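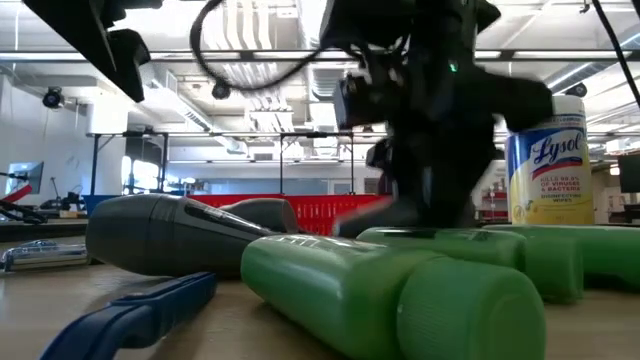 The arm coming down over the middle bottle on the clutter table. Seen from table height, the green bottles overlap each other.

Tuning grasp selection for overlapping objects

This page covers how to set up the Rateck grasp planner for a table where objects touch or overlap. It assumes you have already finished the camera calibration page and that your arm moves to a commanded pose without errors. If you only pick single objects from a clear table, the default settings are fine and you can skip this page.

You will need:

A calibrated depth camera with a view of the whole work area
Rateck planner with the Wendcombe segmentation plugin installed
A saved home pose that keeps the arm out of the camera view
A few objects of the same color and shape, plus some that are different

Green bottles lying on their sides are a good test. Where they overlap, the color is the same on both sides of the boundary, so the segmenter has to use depth to find the edge. A standing canister next to them adds a collision problem, and dark gray tools give the depth camera trouble.

Step 1. Capture a still cloud

Send the arm to its home pose and wait for the joints to settle. Then run:

rateck capture --wait-still --out table.cloud

The --wait-still option holds the capture until joint speeds drop below the threshold in your robot file. If you capture while the arm is moving, the self-filter uses an old pose and part of the gripper ends up in the cloud as an object. The planner will then try to avoid it, or worse, pick it.

Open the cloud in the viewer and check that the tabletop is flat. A tilt or a bowl shape means the calibration is off. Go back and fix that first, since no amount of tuning further down will make up for it.

Step 2. Remove the table and the background

Set the crop box to the edges of the tabletop. Shelves, bins, and monitors behind the work area will otherwise be segmented along with everything else, and it slows the planner down. Edit these lines in scene.cfg:

crop.enabled = true
crop.source = table_corners
plane.remove = true
plane.margin_mm = 7

The margin is the height above the table plane below which points are dropped. Low, flat tools disappear if it is too high. If the margin is too low you get thin patches of tabletop showing up as objects, mostly near the corners.

Step 3. Split the objects

Run the segmenter on the saved cloud:

wendcombe split table.cloud --mode depth_edge --min-points 600

Look at the colored output. Each object should have one color. There are two common failures.

Two bottles come out as one object. Lower edge.step until they split. Change it a little at a time, as curved surfaces start to break up soon after.

One bottle comes out as two objects. This usually happens with ribbed caps, or where a bright reflection along the top has left a gap in the depth data. Turn on merge.coaxial, which joins pieces that lie along the same axis. Leave it off if your objects are often lined up end to end.

Shiny metal tools may not reach the minimum point count at all. In our setup a full bottle gives about 792 points at the default resolution, so 600 leaves some room for a partly hidden one. Use your own numbers here.

Step 4. Rank by what is on top

By default, the planner ranks grasps only by contact quality. In clutter this often picks a bottle that is pinned under another one. Turn on the support check:

rank.support_check = true
rank.blocked_penalty = high

The support check compares heights along each shared boundary and marks the lower object as blocked. Blocked objects stay in the list but drop to the bottom. After each pick the list is rebuilt from a new capture. Do not reuse the old one, because neighboring bottles can roll.

Step 5. Check the approach

A grasp that is good at the contact points can still be bad on the way down. Wide grippers are the usual problem, as the housing hits a tall neighbor before the fingers reach the target. Load the full gripper mesh instead of the finger-only mesh:

gripper.mesh = full
approach.samples = 2

With two samples, the planner tests the pre-grasp pose and the grasp pose. Raise it if you have tall objects and a long approach.

Remember the cables. Rateck does not model them. If yours loop out from the top of the arm, add a capsule to the upper link in the robot file and limit wrist rotation so that the planner does not choose a pose that pulls them tight.

Step 6. Dry run

Run the plan with the gripper disabled and a hover offset:

rateck plan --dry-run --hover

The arm should stop above the chosen object with the fingers on either side of its long axis. Keep a hand on the stop button. If the fingers are turned the wrong way, check the tool frame before changing anything in the planner.

Once the hover position looks right for several layouts, remove both flags and run at low speed.

Known problems

Ruangrit driver versions before the February release report joint speeds as zero during the last part of a move, so --wait-still returns early. Update the driver or add a fixed delay.

If you log runs with Fadine, save the cloud and scene.cfg together. A cloud without its settings cannot be replayed.

Next page: Placing objects in a bin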